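ホーム 事業内容 製品 会社情報 採用 お問い合わせ

会社情報 > Cloltoraについて

Cloltoraについて

Cloltoraは、双腕ロボットによる卓上作業の動作データ収集と、そのための機材一式の設計・販売を行う会社です。代表はSosina Habte。設立時は産業用ハンドの受託設計が中心でしたが、現在は売上の大半をデータ収集キット「Narkus」と、その運用を請け負う収集サービスが占めています。

Narkusの構成

Narkusは、双腕アーム、平行グリッパ2基、頭部カメラ、手首カメラ、記録用ソフトウェアからなるキットです。アームの可搬質量や到達距離は構成により異なるため、見積時に仕様書を添付します。指部品は消耗品として扱い、単品での注文が可能です。標準の記録時間は連続8時間で、記録の開始と停止はオペレータ側の操作のみで行えます。

対象作業

主な対象は、形状が一定でない日用品の取り扱いです。布製品や鞄は把持位置によって形が変わるため、両腕の協調が前提になります。下の作業では、裏地の見える状態に開いた黒い鞄に対し、右のグリッパがバックルとストラップの近くに触れ、左のグリッパは指をわずかに開いて鞄の左上の縁に寄せています。天板の奥には本やフォームブロックが並びます。
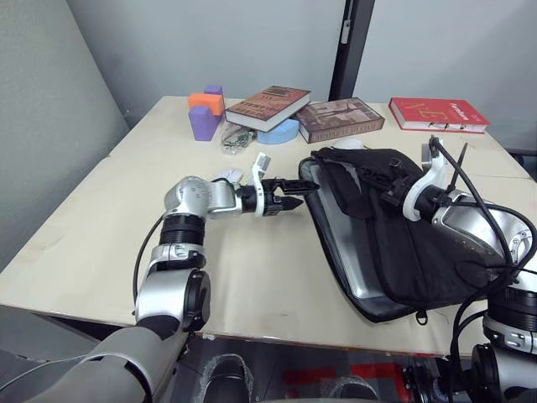

収集サービス

機材を購入せずにデータのみを必要とするお客様には、Pretitzの作業室で収集を代行します。作業室の登録物品は1492点で、書籍、袋物、ブロック、文具、衣類などに分類しています。物品の持ち込みも可能です。

標準の契約単位は400エピソードです。1件の契約で扱う作業の種類に上限はありませんが、作業を追加するごとに手順書の作成費が発生します。納品物は、各カメラの映像、関節角、グリッパ開度、作業ラベルです。時刻同期の済んだ状態で納品し、欠落のあるエピソードは件数に含めません。累計の納品数は約3000エピソードです。

手首カメラ

手首カメラはグリッパの近傍に取り付けるため、視野の一部を指とその周辺部品が占めます。画角の調整はブラケットの交換で行います。アームの姿勢によって視野が大きく回転するので、映像は補正をかけず、取得した向きのまま保存しています。回転補正後の映像が必要な場合は、契約時に指定してください。近距離の面には焦点が合わないことがあり、この点は仕様書に制限事項として記載しています。

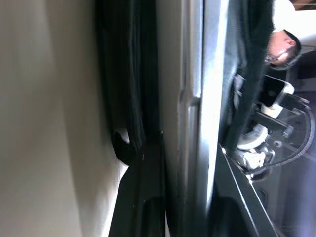 手首カメラの映像。中央の黒い部品の右隣が銀灰色のグリッパ指。右上の人物は横向きに映る。

保守と校正

校正はGebremichael方式の治具を用い、納入時と定期点検時に実施します。お客様による簡易校正の手順は取扱説明書の付録に掲載しています。アームの外装を開ける作業は保守契約の対象外となる場合があるため、事前に連絡してください。ケーブルの引き回しを変更した場合は、可動範囲の再確認が必要です。

見学と問い合わせ

作業室の見学は予約制で、受付は午前10時からです。2月は設備点検のため見学を休止します。キットの貸出、収集サービスの見積、部品の注文は、いずれもお問い合わせページから受け付けています。見積の依頼には、対象物品の寸法、作業の概要、希望するエピソード数を記載してください。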